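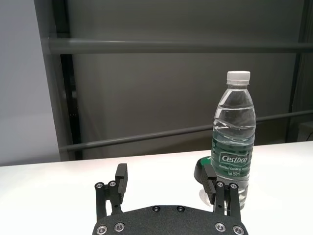 **porkar_fan46:** no way they drop all of season 3 at once. Lanasska has been weekly since the pilot, why change now

**prinia_st:** bc the streamer wants it done by October. read the trailer again, it says "all episodes". ALL

**porkar_fan46:** could mean all episodes of season 2 are up already - that's how I read it

**delapena40:** lol no. Also can we talk about the recast?? Captain Dela Peña has a whole new face and the trailer just skips past it

> all episodes of season 2 are up already

they've been up for ages, why would you put that in a season 3 trailer

**prinia_st:** thank you

**nightferry:** recast is fine imo. Old one was asleep thru the last 16 episodes. My worry is runtime, 40 min each is too short for the harbor plot

**delapena40:** asleep?? the lighthouse speech made me cry, rewatch it

**nightferry:** did. still asleep

**porkar_fan46:** ok rewatched teh trailer, it does say it at the end. Still want weekly tho - the theory threads die in a day otherwise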